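I have become a person who bottles tea in bulk, and I am so happy about it.

It started in February, when Raymonde Lemieux brought a cooler to our Thursday card night and handed out cold tea in bottles she'd filled at home. I'd been buying mine by the case for years (don't ask what that costs) and I took one sip and wanted the recipe before I'd even looked at my cards. She laughed at me and wrote it on the back of the score sheet. Two ingredients! Tea and water! I felt a little silly.

So the method, the way I do it now. I put 10 bags of plain black tea in my biggest pitcher, fill it with cold water from the tap, and leave it in the fridge overnight. No boiling at all. Raymonde swears by six hours, but I go to bed and forget about it, and it comes out smooth and not the least bit bitter. In the morning I squeeze the bags (she says never squeeze, I squeeze) and pour everything through a funnel.

Then there's the fridge, which had to change to make all this work! Ours was a mess. Jars on jars, a bag of carrots nobody could account for, three mustards open at once. I set a timer for 60 minutes, pulled everything out onto the counter, and washed the shelves in the sink with dish soap. Drinks got their own spot, away from the vegetables, and it has stayed that way for weeks, a household record.

The bottles are just ones we'd already emptied, rinsed well and left upside down on a towel overnight. I did try a set of fancy glass ones from Londoño, the kitchen store over in Kurnmont, and they're beautiful, but they're heavy and I dropped one on my second day. Back to plastic for me. I toss a bottle once it starts to smell like anything.

My neighbor Mojtaba Hassanpour makes his with dried lime and a spoonful of honey stirred in while there's still a bit of warm water in the jar, and oh my goodness. I've made it four times. Too much lime and it turns your mouth inside out, so start small. Mint was good too. Peach was a flop, watery and sort of sad, but I had frozen peaches from the bottom of the freezer and I think fresh ones would do much better come summer.

Next up I want to try it with green tea, which Raymonde says needs less time in the fridge. If you have a ratio you love, please leave it in the comments! 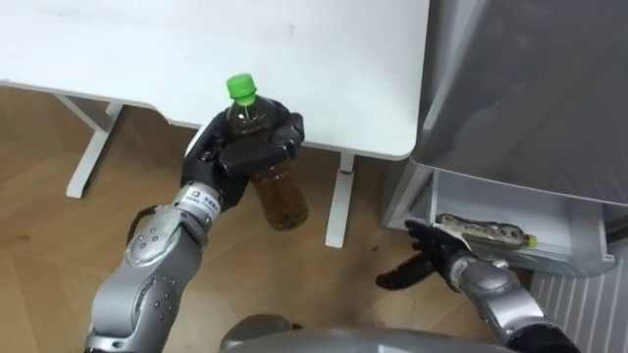
*Green cap, amber inside, my favorite color combination lately.*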